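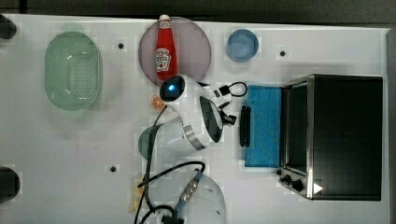 Saturday, April - tabletop kitchen set, Prydderch room

Went through the small items against the Jotstead list. Colander (green, oval), mauve plate, blue bowl, ketchup bottle, orange slice and toaster oven all entered. The colander was down twice under different names; kept the first entry.

Weights on the bench scale: plate 271 g, colander 17 g short of the listed value. Re-zeroed and got the same. Listed value is probably from the older Braltero one.

Bottle rolls when laid on the bare table, stays put across the plate. Note that in the layout sheet.

Oven stays on the right with the door facing left. Needs 30 cm clear in front of the door.

To do: second bowl from the Trama order, new labels for the shelf, fix the colander entry.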